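Up before the alarm again, so I'm writing this with coffee at the kitchen table while the house is still quiet. First swim class for the little one yesterday, at the Pultcombe pool! I had worried about it all week, of course, and she walked in like she owned the place. Unai Toledo teaches the beginners, and he is so patient with them - he let her sit on the step for the longest time, kicking her feet, before he even mentioned getting in.

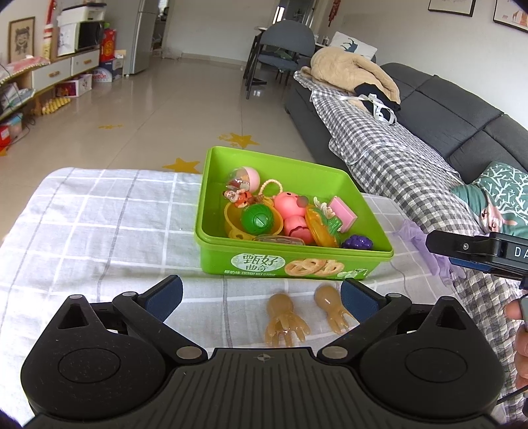 *The green cookie tin, full of toys.*

We had a little trouble over the float vest. The one I bought from Nitby rides up under her chin as soon as she leans forward, and Estíbaliz Vidal (her boy is in the same class) lent us their old Skullden belt, the kind with foam blocks you take off one at a time. What a difference! She could get her face near the water without fighting the thing. I'll send the vest back if I can find the receipt, and I did promise myself I'd stop buying things late at night.

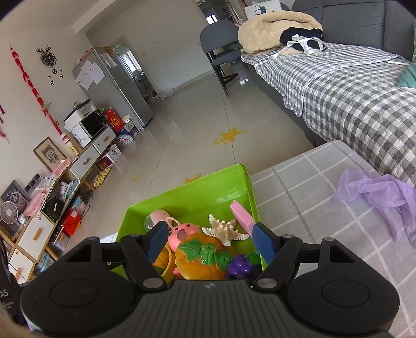 *Pig, pumpkin, grapes and a starfish.*

Unai wants her blowing bubbles in the bath before next time, and no goggles until she's happy without them. I'm not sure about that last part, as she does hate water in her eyes, but he has taught 600 children and I have taught none, so I'll listen.

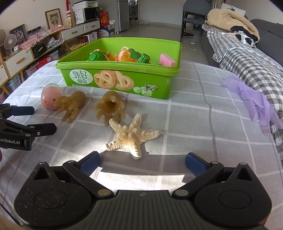 I did get in myself for the last 19 minutes, when the parents are allowed, and oh, it was cold. She held on to my neck and then, for a second or two, she didn't. I keep going back to that. Must wash the towels this morning and call Estíbaliz about sharing the ride.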